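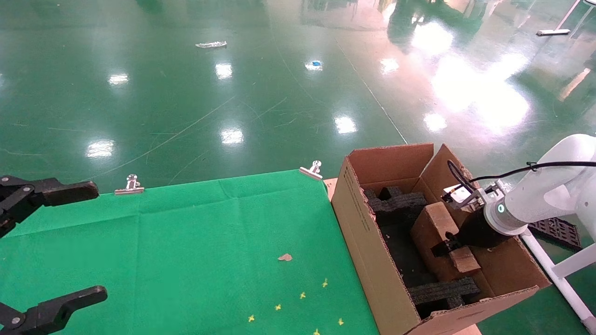

*Packing bench at Plermont: right arm at the box, green cloth and small yellow stars on the table.*

**Chores and Shop Floor Group, minutes**
2022-08-23, Plermont, upstairs room

Present: Sepehr Sadeghi (chair), Oleksandra Hrynyshyn, Yurii Kostiuk, Svitlana Mykhailiuk (minutes)
Apologies: Uliana Vakulenko

**1. Last minutes**

Agreed. Yurii asked that "towel trial" be changed to "dishcloth trial" throughout. Done.

**2. Box work**

Oleksandra reported on the packing bench and was very pleased with it! The two-arm setup now gets a grip on a cardboard block inside an open carton with black foam in it, and that's a job we had written off in the spring. In her last set it lifted the block clear in 10 tries out of 11. The miss was a block wedged against the foam.

Sepehr asked if this counts as a shop-floor chore yet. Oleksandra said yes for unpacking, if someone opens the flaps first. Packing is harder. The block has to go back in straight, and the foam grabs at it. Yurii thinks a slower approach would fix most of that and wants to try it this week.

Speed was discussed at some length. A person on the Domonetti line empties a carton like this in the time it takes our arm to line up. Sepehr still called it the best progress we've had since the group started, and there was general agreement. Oleksandra pointed out that the arm can do the last carton of the night as well as the first, and that's when people's backs hurt.

**3. Cloth and small pieces**

We clip the green cloth along the back for now. Svitlana asked when we could try with no clips, given that no kitchen table has them. Yurii would like to keep them until the pickup numbers settle. Left as it is until September.

The little yellow stars are a lovely test and a mean one. They are flat and light, and the fingers tend to push them into a crease. Yurii gets a clean pickup in 5 tries out of 11, up from none in the spring. He showed us a star going into a cup on the laptop and we made him play it again.

Long talk about whether tidying up after a child's craft hour is a fair goal for next year. Oleksandra says yes, Svitlana says yes with bigger pieces, Sepehr wants to see wiping crumbs first. No vote taken.

**4. Household list**

Uliana sent notes. She would mark "unpack a delivery" as close, "clear a table" as partly there, and "fold laundry" as not yet. Sepehr would move clearing a table down a step. The others were happy with Uliana's marks, so they stand.

**5. Money and visits**

Finger pads from Kobzar came to 2938, inside the budget. Prorka would like to visit in September and bring their own cartons. Everyone keen. Oleksandra asked them for beat-up ones.

**Actions**

- Yurii: slower approach for putting the block back
- Oleksandra: dates to Prorka
- Svitlana: updated household list to Uliana
- Sepehr: ask Domonetti for their unpacking times in writing

Next meeting in September, same room.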